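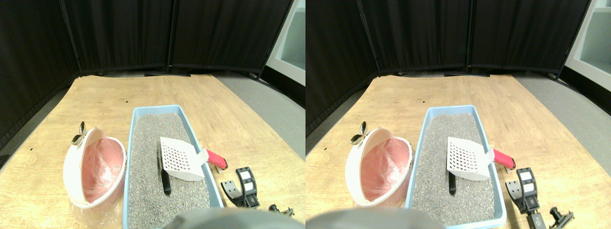 Paiva shelf clear-out, litter stuff first. Quick gallery, more to come when I get a minute. Scoops from Gritell, trays from Plustwood, all going in the September box. The red rubber grip is the one people keep asking for, small square holes in the blade so fine gray granules drop thru. Trays in light blue only. 60 left, nearly 100 scoops, no more after that. Pickup at Guvwood, side door, ring first. Prices are on teh list by the till.

Updated 9 Sep 2018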